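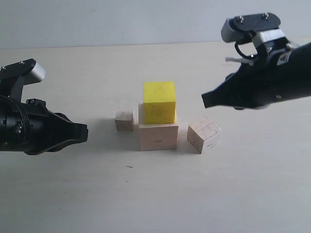 One user of the Tastau store has asked whether the Kavside crates may be stacked before the base tray is level. They may not. Complete this section first.

## 3. Leveling and Stacking

1. Place the base tray on a firm floor, with the drain slot facing the aisle.
2. Turn each foot until the level reads true in both directions.
3. Tighten the lock nuts with the 27 mm wrench supplied.
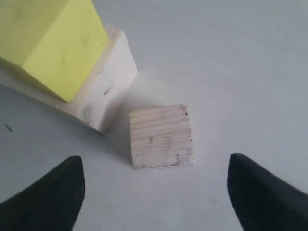

4. Set the first crate on the tray and press down at the corners until the latches click.
5. Add further crates in the same way, heaviest load first.

**Caution:** The load in any one crate must not exceed 40 lb.
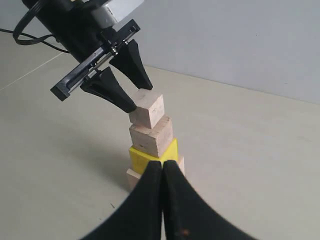

Crates of the Lashari pattern have a shallower lip and must be stacked by hand. Align each one with the crate beneath it before letting go. A short stack of four, like the tower of blocks on the tabletop, is the tallest permitted without a wall strap. Fit the strap before adding a fifth crate.

**Note:** Drurkari lids do not fit Lashari crates. 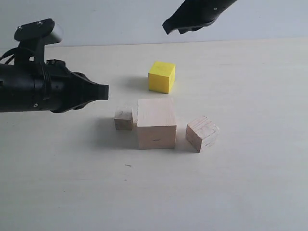 6. Check the level again after two days, when the feet have settled.
7. Enter the reading on the card inside the tray door.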